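Progress report to the Agyeman program office
Project: Silel — learning to sort from corrected practice
Reporting period: through September
Prepared by: Yaa Annan, with Kobina Quansah and Kyung-hwa Sung

We're happy with this period, and a bit surprised by how fast it went! The basket-sorting task is now our main test, and the new training method works better on it than anything we tried in the spring.

A short reminder of the method. A person drives the two arms through the task, and we train on those recordings. Then the arms run on their own, and when they start to go wrong the operator takes over, fixes the mistake and hands control back. Those fixes go into the next round of training with extra weight. Kobina calls them "rescues" and the name has stuck.

We now have 871 recorded runs, of which 700 are plain demonstrations. The rest contain at least one rescue. Most rescues happen at the grasp, when the finger catches a rim at a bad angle and the basket swings.
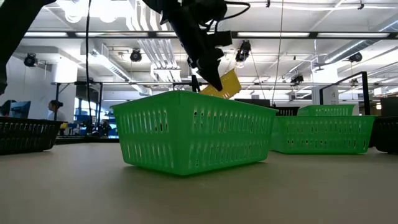 Why baskets, when most labs start with blocks?
Baskets are light, they slide when touched, and their slotted walls give the finger many places to catch. A policy that handles them has learned something about contact, and that is what Silel set out to study.

On results: we held back 36 starting layouts that the policy never trained on. The version trained with rescues finished more of them than the version trained on demonstrations alone, and it did so in all 3 training repeats. What pleased us most was the recovery behavior — after a missed grasp, the new policy backs off and comes in again from a different side. The old one kept closing on air. Kyung-hwa is writing up the full table and will send it separately.

The layouts themselves have become harder. Early on, every basket started upright and well apart. We now mix colors, turn baskets at odd angles and let them start close to the arms, where there's little room to move.
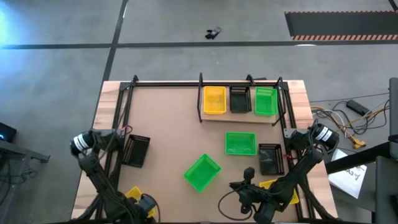 Those close-in starts are still our weakest case. The arm has to fold back on itself to reach, and the policy sometimes waits too long before committing. Nii Sarpong has a change to the action timing that looks promising in early runs, and we'd like to test it properly before claiming anything.

Next period we plan to collect more rescues at the close-in positions, repeat the comparison with the Flotach controller, and start on nesting one basket inside another. Philomena Wumbei will lead the nesting work. We aren't asking for any change to the budget.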